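Linen replacement schedule at Hollwood residence – comments invited

hollwood_housing
The Housing Office proposes to replace bed sheets in all 200 guest rooms every 11 months. The present arrangement, under which sheets are withdrawn only when damaged, would end in August. Residents are asked to post their views in this thread.

Y. Altıntaş
I support the proposal in principle. The Agudelo wing has received no new linen during my tenancy, and requests to the front desk have gone unanswered. 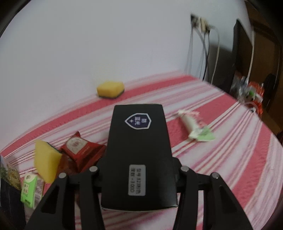
I would also ask that patterned sheets remain available. Plain white shows every mark and is sent for replacement too early.

grilier_east
I must disagree with the previous poster. Patterned stock costs more and cannot be bleached. The sum of $900 set aside for the east wing would not cover it.

Y. Altıntaş
The figure quoted applies to pillowcases only – please consult the notice by the laundry room.

grilier_east
I have read the notice and accept the correction. My objection regarding bleach stands.

hollwood_housing
Both points have been recorded. Comments will be received until 10 p.m. on the last day of the month.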